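The Left Finger

The gripper came back to Melina Karamanlidis in February, in a padded envelope from the Jodlow site, with a note that said only: closes badly, left side.

She put it on her desk and closed it with her hand. The left finger arrived late. It was a very small lateness, perhaps the thickness of a fingernail, but she had been looking after these tools for nine months and she could feel it before she could see it. The right finger came to the middle and waited there, like a person who is early for a train.

Magbanua, who shared the office with her, said to change the whole finger assembly and send it back before lunch. There were two new ones in the drawer.

"And if it is not the finger?" she asked.

"Then they will send it again, and you will change something else."

She thought this was a terrible way to work, but she did not say it. She took the pads off first. They were black and ribbed, and in the ribs of the left one there was a line of fine dust, light in color, like flour. She cleaned it with a soft brush. She put the pads back and closed the gripper, and the left finger was still late.

At two o'clock she carried it upstairs to the big room with the high white ceiling. Her own office was too dark for this part. She wanted to look through the camera of the tool, because the camera does not get tired and it does not hope for anything. People were walking and talking there. She did not mind them. She put the tool on her wrist strap and opened it and closed it, slowly, fifty times, as it was written in the procedure that Hasen had left her when he retired.

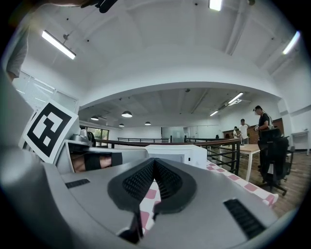 The two pads and the narrow slot between them, with the checkered tablecloth behind.

Hasen's procedure was written by hand, and later typed by somebody who could not read the hand very well. Step six said "look at the pals." For a long time Melina had believed that pals were a part. When she finally telephoned him, he laughed so much that his wife took the phone to ask who was calling. He meant the pads. Look at the pads, and look at the space between them, and do not look at anything else.

So in the evening, at her desk, she played the recording and looked only at the space. It was open, it became narrow, it was open again. On some closings the space moved a little to the left before it disappeared. On others it stayed in the middle. She wrote down each one in two columns. It was not every time, and this was the important thing. A bent finger is bent every time.

She turned the tool over and took out the four screws of the shell. Inside, the small rail where the left finger slides was held by a clamp from Bremar, and the clamp was tight at the front and loose at the back. Somebody had opened it and had been in a hurry to close it. She moved it with the tip of her screwdriver. It moved roughly two millimeters and came back.

Magbanua was putting on his coat. "Was it the finger?"

"It was a screw."

"So you will write them an angry letter."

She thought about the person in Jodlow, with cold hands maybe, and a line of others waiting for the tool. She tightened the back of the clamp, then the front, then the back again. She closed the gripper. Both fingers came to the middle together and made one small sound.

On the paper for the envelope she wrote: clamp, rear screw. Please tighten this one first. Then she took the brush and cleaned the ribs one more time, and went to look for tape.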